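Ladan Heydari
Nov 5, 2025

I have been shopping for a desk for 12 days. I would like to report what this has done to me as a person. Thread.

It started because I've been working at the kitchen table for 2 years and last week I sent a client a contract with a ring of soup on it. A scan of a contract. The soup came through beautifully.

Budget was $60. I want you to remember that number because I didn't.

For $60, secondhand, in my town, you can get: a desk with three legs and a "fourth leg included." A desk that smells like a ferret, per the listing, which I respected. A door.

The door had a lot of interest, by the way. Someone got it before me.

So I widened the search and that's how I fell in with the hutch people. I didn't know about the hutch people. They have opinions on knobs. They say "knee space" with a straight face and after four days I was saying it too.

Judit Fodor, who is my sister-in-law and owns a level, told me to get a plain desk and stop reading forums. Judit keeps her entire working life in one tote bag. I can't take furniture advice from a woman who lives like she's fleeing the country.

Anyway, the case for the hutch. I own a lot of small things with no address. Stamps. A stapler. The other stapler. Right now they live in a bread bin, and the bread lives on the fridge.

The case against: every flat surface I have ever owned has turned into a place for mail. A hutch is five or six more places for mail, stacked, at eye level.

Then yesterday I went to look at two desks in the same room, a big one and a little one, and lost my mind in the normal way.
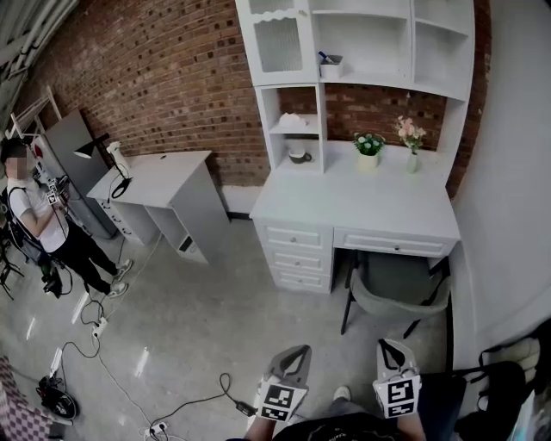
Big one, little one. Both white, so at least that part of the decision got made for me.

Okay, the big one. Look at that scalloped trim. My grandmother would have kept the good sugar behind that glass and none of us would ever have seen it. I plan to use it for printer paper and feel bad each time.

Three drawers down the left, plus a wide one in the middle. I've already assigned them. Top is pens, middle is cables, bottom is cables I'm scared of. The wide one is for sweeping everything into when people come over.

Also it's holding one mug and one pen on those shelves. ONE PEN. With a cap on it! I haven't seen one of my pens with its cap since I bought it.

The plants I'm not discussing. The pink ones are fake and will therefore outlive me. The little white ones in the pot look like a commitment.

Now the little desk. Flat top, drawers on one side, a cubby, a lamp that clamps on. It's a perfectly good desk. It looks like a desk where someone finishes things. I felt judged by it.

I measured my wall when I got home. The big one fits if I move the bookcase, and the bookcase fits if I move the radiator.

I asked the hutch people about the radiator. Teófilo Ñahui, who posts there more than anyone and has refinished what I think is every desk in the state, wrote back "how attached are you to heat." It's November, Teófilo.

Parviz Mohammadi suggested I put the hutch part on the other wall, by itself, on the floor. I believe that's called a shelf, Parviz – thank you.

Then there's the stairs. I'm on the third floor and the landing has a turn in it that has already eaten one couch. We got the couch back, but it was never a couch again.

Judit says she'll help carry the little one. She was very clear about which one.

Update: I slept on it. I'm getting the little one. I have told the hutch people and they're being kind about it, which is worse.

Update 2: I've gone back to ask if the glass door comes off the big one and could be sold separately. Waiting to hear.

Update 3: It does not and I should stop asking. Bread is still on the fridge. Delivery in December.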